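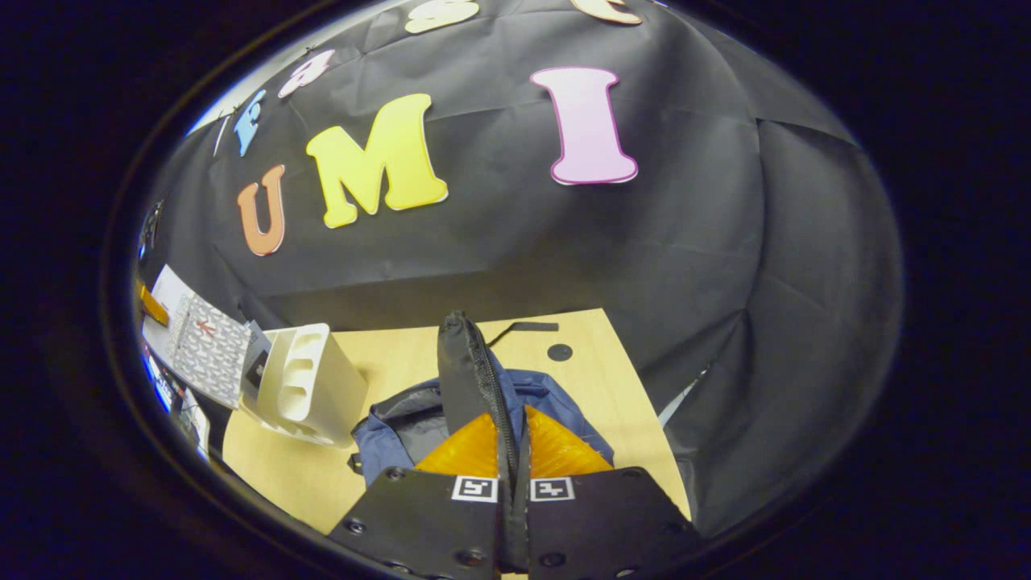

3rd September

Dear Ximena,

Thank you for your patience while we got the summer's numbers into shape - July was a busy month and I wanted to write once there was something solid to tell you.

The good news first. We now have 426 usable demonstrations toward the 1,000 promised in the Plornbridge grant, nearly all of them clothing. Jackets have turned out to be our favorite teachers! A shirt mostly behaves itself, but a jacket has a lining that wants to come out and a zipper that is stiff where everything around it is soft, and a person using the hand-held gripper has to decide where to take hold before anything else can happen. Those decisions are just what we hope the model will pick up, so we have asked everyone to work at their normal pace and to leave in the small corrections.

Hatsue Matsuda has been checking the recordings as they come in, and I can't say enough about her care. She sets aside any take where tracking of the finger tags drops out, and she writes a short note on each one (these notes have become required reading over lunch). Thanks to her we changed how we start a take, with the fingers open and well clear of the cloth, and fewer are being thrown away now.

We are behind on variety, I'm afraid. Too many of the takes come from the same table, and the first model trained at Ultard did noticeably worse when we moved it to the Beyene office. For the next stretch we plan to record 100 takes in each new room, and to bring in 10 more garments, dark ones especially.

Spending is on track, and the unspent travel money can go toward the extra rooms if you are happy with that. Could you let me know before we book the first one?

With warm thanks from all of us on the Brultis project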